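The Sock Problem
Why a laundry clip has become a serious test for two-armed robots

The most instructive object in the Meltositz workshop costs less than lunch. It is a plastic hanger with a row of small metal clips, the sort used for drying socks, and the group has spent most of a winter teaching a pair of robot arms to use it.

The work belongs to a project called Sandilis, which gathers recorded examples for a learning system. The system is given no written rules for hanging laundry. It gets demonstrations: a person guides both arms through the task while the cameras record and the software stores joint angles and gripper openings. Each complete run is called an episode. When the project froze its first collection in January, that collection held 2,133 episodes.

Socks were picked for practical reasons. They are cheap, they survive being dropped, and they change shape every time they are touched. A rigid part can be described by its position and its angle. A sock has no fixed pose, and a policy trained on a handful of tidy examples tends to fail on the first one that lands folded over at the heel. The hanger adds a second difficulty. It is suspended, so any contact sets it swinging, and the clips turn on their own hooks.

Hanging a sock takes both arms for most of the episode. One has to bring the top of the fabric up to the clips while the other keeps the rest of it under control. Timing between the two matters more than speed. 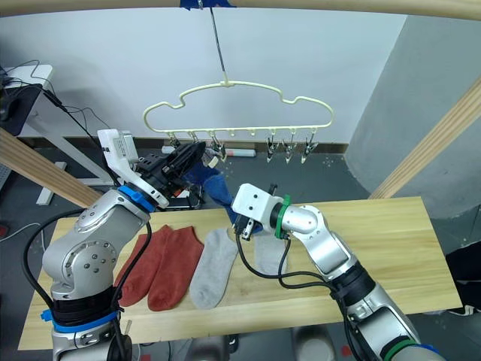
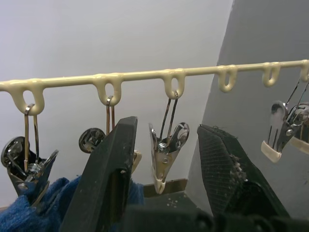 Camera placement took longer to settle than the team had planned. A view from above the table gives the layout: which socks remain, where the hanger is, how the arms stand in relation to each other. It says little about the last inch of travel, where a gripper can easily cover the clip it is trying to reach. Views from the wrist cover that last inch but lose the table. The training set uses both, matched in time, and an episode with a missing stream is thrown out.

Sessions at Meltositz run in blocks of 10 episodes. After each block the operator changes something – the order of the socks, their angle on the table, the choice of clip – and logs the change before starting again. The variation is deliberate. Early recordings were too uniform, and the first trained policy learned to reach for a spot in the air where the clip had usually been. It did well until the hanger was moved.

Mistakes are treated with some care. A run in which the operator drops a sock and picks it up again is kept and labeled as a recovery. A run in which the operator hesitates for a long stretch is usually cut, as the system will copy the hesitation along with everything else. Deciding between the two is still done by hand, and reviewers do not always agree.

A second site at Trirnberg repeats the task with its own operators. Its recordings are smoother and shorter, and for a time they were assumed to be better. Tests on the arms suggested otherwise: policies trained only on the Trirnberg data moved well but recovered poorly. The current mix draws on both sites.

Storage and labeling are handled by a tool called Lennox, written in-house. It marks the moments of grasp, transfer and release, and flags episodes where the marks fall out of order. A trained reviewer can check 12 episodes in an hour.

Evaluation is plain. The policy gets 100 attempts on socks left out of the training set, and an attempt counts only if the sock is still hanging after both grippers have let go. The group has not published a score and says it will wait until both sites have run the same test. Gloves are next on the schedule.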